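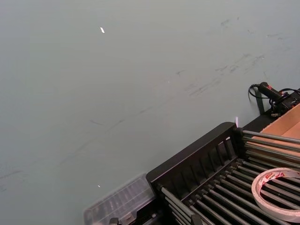

Matte tops, scuffs and where to put the rack

Zarmeena Usmani has been refinishing and repairing worktops for small kitchens and shared workrooms in Fistthorpe for long enough to have firm opinions on pale gray. Her firm, Flalico, has two benches, a spray booth and a waiting list that ran into October when we spoke.

The first subject was marks. A matte surface in a light color shows dark streaks early, she said, and most customers read every one of them as damage.

"A streak is either on the surface or in it. You find out with a damp cloth and a fingernail. If the nail doesn't catch, it's usually transfer. Something darker than the top has been dragged over it and left some of itself behind."

She sorts marks by direction before she does anything else. Short dashes that all run the same diagonal way suggest one object moved repeatedly along one path. Marks with no common direction suggest general use. The first kind will come back after cleaning unless the object is lifted or given feet.

Racks are a frequent cause. A black rack with metal rods is heavy at one end when loaded, and people pull it toward them by the near rim. Usmani checks the underside first. Any bracket or clip that sits lower than the rest of the base carries the load at that point, and a burr there will mark the top each time the rack is moved.

"Turn it over. Run a thumb around the base. I've had people pay me to refinish a top and then put the same rack back down on it the same afternoon."

Her method for transfer marks is plain. Warm water and a little dish soap come first, then a melamine sponge used wet and with almost no pressure. She stops when the mark stops fading. Going further on a matte finish raises the gloss locally, and a shiny patch is harder to hide than the streak was.

For scratches the nail can feel, she does not offer a spot repair on matte. The top is flattened with 400 grit, cleaned, and recoated over its full width. Some customers ask for 2000 grit in the hope of a finer result. She declines, as that grade begins to polish.

Saqib Rind, who handles quotes at the firm, gave the current charge as $169 for a single top up to 3 feet long, collected and returned. Longer pieces are priced on inspection.

"Collection is the awkward part," Rind said. "The top has to be empty. We arrive on a Saturday and there's still a week of dishes on it."

On placement, Usmani prefers the rack near a corner with its long side parallel to an edge. Set at an angle it takes up more usable surface, and the space behind it tends to collect crumbs and scraps of paper. She also asks customers to keep rods clear of the wall if they project past the back panel.

Feet were the last item. She uses clear silicone dots, one under each bracket, and replaces them when they yellow or start to creep. Felt is unsuitable under anything that drips.

"Four dots and lift it with both hands — that covers most of what I get asked," she said. Replacement dots are kept at the counter and are free with any recoat.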